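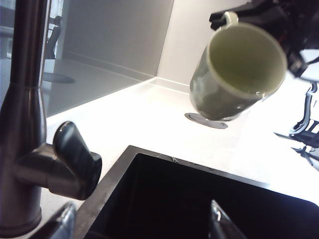
Waqf is a form of endowment in Islamic law in which an owner gives up property permanently so that its income or use serves a charitable or religious purpose. The founder is called the waqif, and the person who manages the property is the mutawalli or nazir.

Once made, a waqf generally cannot be sold, given away or inherited. Land and buildings are the most common assets. Many jurists also accept movable goods such as books, and the Hanafi school came to allow endowments of cash, a practice that spread under the Ottomans.

A family waqf supports the founder's descendants first and passes to charity when the line ends. A public waqf pays for mosques, schools, hospitals, fountains or aid to the poor from the start. Egypt abolished most family endowments in 1952.

See also
Zakat
Sadaqah
Charitable trust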